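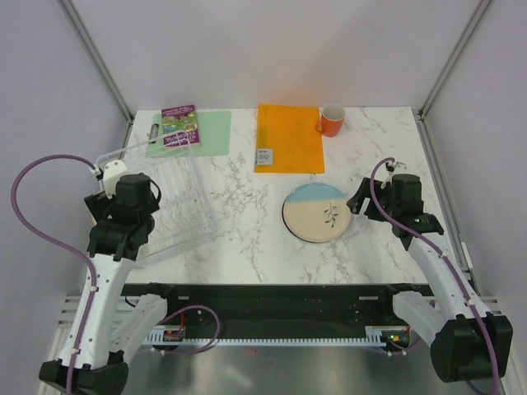

Gronditz, outubro

Apontamentos da aula 4: pratos, escorredor e bancada
Curso de Organização Doméstica e Serviço de Copa, escola Mendemora
Texto de apoio preparado por Puspita Krishnan

Na aula passada ficámos na lavagem. Hoje continuamos com o que vem depois: como se passam os pratos para o escorredor, quanto espaço se deixa em redor e quando se pode guardar. A matéria parece pequena, mas no exame prático do ano anterior foi a parte em que os alunos perderam mais pontos.

1. O lugar do escorredor

O escorredor fica de um lado da bancada e o outro lado fica disponível para os pratos que esperam. Na fotografia do início o escorredor ou tabuleiro transparente está na metade esquerda do tampo. Está também um pouco rodado em relação à mesa. Para a arrumação final pedimos que fique paralelo ao bordo; durante o trabalho uma pequena rotação não faz mal, desde que a base assente toda.

Quem é canhoto pode trocar os lados. O senhor Ratanaporn trabalha assim há muitos anos e os seus alunos aprendem das duas maneiras.

2. O tipo de escorredor

Para este módulo interessam dois pormenores: o rebordo e as nervuras da base. O rebordo levantado segura a água que cai dos pratos. As nervuras mantêm a loiça um pouco acima do fundo e deixam passar o ar. Se o fundo é liso, o prato fica pousado na própria água e seca mal.

O plástico transparente tem uma vantagem para quem aprende, que é deixar ver o que está por baixo. No tampo com desenho de mármore, os veios continuam visíveis através do escorredor. Uma mancha de gordura ou um resto de comida também se nota com facilidade. Tem a desvantagem de mostrar o calcário. Passa-se um pano com vinagre diluído, enxagua-se bem e deixa-se secar virado para baixo.

3. Como pegar no prato

Segura-se pelo bordo, com o polegar por cima e os outros dedos por baixo. Não se toca no centro do prato depois de lavado. Inclina-se primeiro sobre a cuba durante uns instantes, para cair a maior parte da água, e só depois se leva ao escorredor.

Pratos grandes atrás, pratos pequenos à frente. Entre dois pratos fundos deixa-se sempre um intervalo livre. Não se colocam copos encostados aos pratos.

4. O tampo

Um tampo branco com veios cinzentos e acastanhados engana a vista: uma nódoa de café pode parecer um veio. Por isso recomendo passar a mão limpa pela superfície, além de olhar. Se for pedra verdadeira, não se usa vinagre nem limão, porque o ácido ataca o polimento. Em caso de dúvida sobre o material, usem só água morna e detergente neutro.

5. Guardar

Os pratos guardam-se completamente secos, em pilhas do mesmo tamanho. Na copa de Tamihana, onde fazemos o estágio, há 144 pratos rasos e cada prateleira tem um limite de peso afixado na porta. Respeitem este limite, mesmo quando parece haver lugar para mais.

Trabalho para a próxima aula

Cada aluno observa o escorredor da sua casa e escreve 2 parágrafos: onde está colocado e o que mudaria nele. Os textos entregam-se ao professor Bernd Ackermann antes do início da aula. Quem faltou à aula 3 deve pedir também a ficha da lavagem.

Material a trazer: avental, dois panos de algodão que não larguem pelo e uma esponja nova.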